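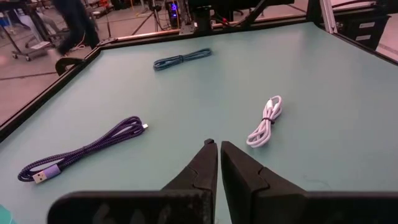

Grestska Cables: wrist camera data for picking up folded cables

Version 2

Overview

Grestska Cables is a set of robot episodes in which a two-finger gripper picks up a charging cable from a tabletop and places it at a target position. The cables are folded or coiled into bundles before each episode starts. We made the set to study one question: can a policy that sees mainly through a wrist camera choose a good grasp point on a bundle, when the bundle has no fixed shape?

The set was recorded and is maintained by Edvin Skjelbred and Wekesa Massawe at the Inelholm lab. The method that we trained on it is called Forsberg in the code, and we keep this name below.

What is in the set

The release has 900 episodes. Of these, 88 are held out for testing and must not be used for training or for choosing hyperparameters. Every episode contains:

wrist camera video
joint positions and gripper opening
the language instruction given at the start
a success label, set by a person after the episode
the grasp point, marked by hand in the first image

The instruction names one cable by its color, for example "pick up the white cable". Several bundles can be on the table at the same time, so the policy must first find the correct one. In a typical layout there is a white bundle with a black tie, a blue-gray braided one with a dark strap around the middle, and a longer braided one in navy and purple, which is doubled over into a loop and has a lavender USB-A plug.

Layouts

We use 16 start layouts. A layout gives the place and the direction of each bundle, but not its exact folding. The operator folds the cables again between episodes, so two episodes with the same layout look similar but are never equal. The held-out episodes use layouts which do not appear in training.

The background was not controlled. The wrist camera sees over the edge of the table into the room, and people walk there during recording. We did not remove or blur these parts of the video, and faces are normally outside the view. If you find an episode where a face can be recognized, please write to us and we will take the episode out.

Method in short

Forsberg predicts a heat map of grasp points on the wrist image and then an approach angle for the highest point. The second step sees only a small crop of the image. We tried also to predict both together from the full image, but this version often preferred the plug end of the cable. A plug is easy to see and hard to hold — the fingers slide off the housing, and the bundle opens while it is lifted.

The baseline is called Vudwood. It has the same image encoder and predicts the arm motion directly, without a grasp point.

Results

On the held-out episodes, Forsberg chooses the correct cable more often than Vudwood, and the difference is largest when two bundles lie close together. For tied bundles both methods grasp well. For long loops without a tie the difference between them is small, and both still fail too often for practical use. The most common failure is that only one strand of the loop is held. The evaluation script prints the numbers for each layout separately, and we ask that you report them in this way also.

Known problems

The success label does not say how well the bundle kept its shape. A cable that arrives half unfolded is counted as success if it is inside the target area.

When the fingers are nearly closed, their tips cover a part of the table in the wrist view. Some hand-marked grasp points are therefore less exact near the center of the image.

All episodes were recorded on the same pale green tabletop. We do not know how the trained models behave on dark or patterned surfaces.

Changes

Version 2, 26 March 2026: grasp points marked again by a second person, wrong color names in the instructions corrected, layout number added to each episode. The next update is planned for April and will add episodes with the cables partly under each other.

Use

The data is free for research and teaching. Please state the version in your paper, as results from version 1 cannot be compared with the present ones. Questions about the recordings go to Wekesa Massawe, and questions about the training code to Edvin Skjelbred.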